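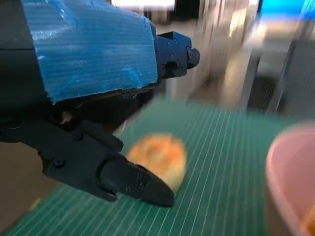 Notebooks > Plindircombe bench > Chores > Entry 101

March 29, 2025

Question for this entry, same as the last few: which household jobs could we hand over to an arm now, and which would still cost us more time than doing them by hand. Kept to two jobs, food items into a bowl and handling knitwear. Graça Abreu wants an answer for the Naltia people in April and would like it to fit on one page.

Rolls first. My rule for calling a chore done is that a person can walk away from it. By that rule we aren't there with bread, but it is the closest of anything on the list. A roll is one lump, it has a top and a bottom, and it doesn't matter much which way round it goes down. What hurts us is the crust. Close too far and you dent it, close too little and it rolls off the pad when the wrist turns. Tomás thinks the fingertip should come in lower, almost to the mat, and take the roll under its widest part. I agree with him on domed rolls. Not convinced for flat ones.

The green mat stays. The grid gives me something to judge distance against when I go back through the wrist view, and I can tell from the lines if the mat has crept. Need to square it to the bench again before the next session.

Blur is a problem in the wrist view when the arm swings. The finger stays fairly sharp and the roll smears. Slower approach for the last stretch, or brighter light and shorter exposure. Try the light first, cheaper.

Side note: Riline quoted 452 for a set of softer pads. Too much before we know that pads are the trouble. Baptista may have offcuts.

Knitwear next. Much further off. Cloth has no fixed shape to plan around, and the grip you start with decides everything after it. With black ribbed knit the folds go dark and it is hard to make out where one layer stops and the next starts.
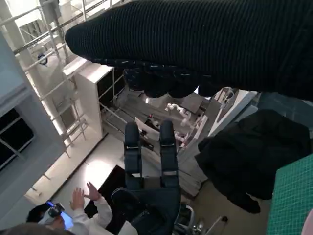
Plindircombe notebook, vol. 7, p. 2

Pinch from below, close to the bunched lower edge. The tips go partly out of sight in the folds there, so from the wrist I can't say how many layers are between them. Same trouble I would have with my eyes shut, except that I'd feel it.

Graça asked whether a lighter garment would be fairer. It would be easier to see, but people own black sweaters. Keep the black knit and add a pale one next to it, same rib if we can find it.

Where I stand for the one page:
Bread into a bowl: soon, with someone in the room.
Lifting a garment: yes, as a step.
Folding a garment: no.
Sorting a mixed pile of dark clothes: no, and I wouldn't promise a date.

To do
- square mat, tape corners
- ask Baptista re pads
- Tomás to write up the low approach
- pale ribbed knit, adult size
- send draft page to Graça before it goes to Naltia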